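Two-arm pick task: right gripper closes on the case tray instead of the tool

stustar_bench

Our student team is working on a pick-and-place task for the Trilirero course project. The platform has two arms with two-finger grippers, and the task is to take a tool out of an open plastic case and hand it to the other arm. We trained on 191 demonstrations. In simulation the handoff is fine. On the real table the right arm descends over the tool, then closes too low and pinches the tray. The case slides and the run is lost.

We have already checked the joint offsets and redone the hand-eye calibration. Residual error after calibration is 2 mm.

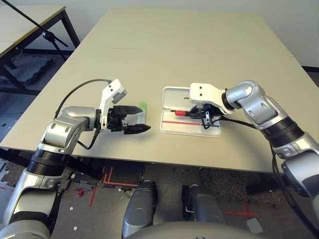

The failure shows up in 17 of our last test runs, always on the right arm. The left arm picks loose objects from the bare tabletop without trouble. Is this a calibration problem or a data problem? We would prefer not to record everything again before the September demo.

Posted by prarnwood_lab

If the left arm is fine, swap the jobs before you change anything else. Put the case on the left side and run the same pick with a hand-written trajectory – no policy. If the left arm also hits the tray, your table height is wrong or the case floor is modeled at table level. The inside of a tray sits higher than the table surface by the thickness of the molding, and a policy trained mostly on bare-table picks will aim low.

Also log the commanded and measured wrist height at the moment of closing. If they agree, the controller is doing what it was told and the problem is upstream. Then sort your demonstrations by case position. We had over half of ours with the case in one spot, and the policy had simply memorized a height.

You don't need to record everything again. Add a small batch with the case shifted and turned, and fine-tune on the combined set.

Posted by eberhard77

Tape the case down. Ours stopped sliding after that.

Posted by gripper_noob

Taping hides the sliding but the fingers still load the tray, and you can strip a gripper gear that way. Set a force limit on closing first.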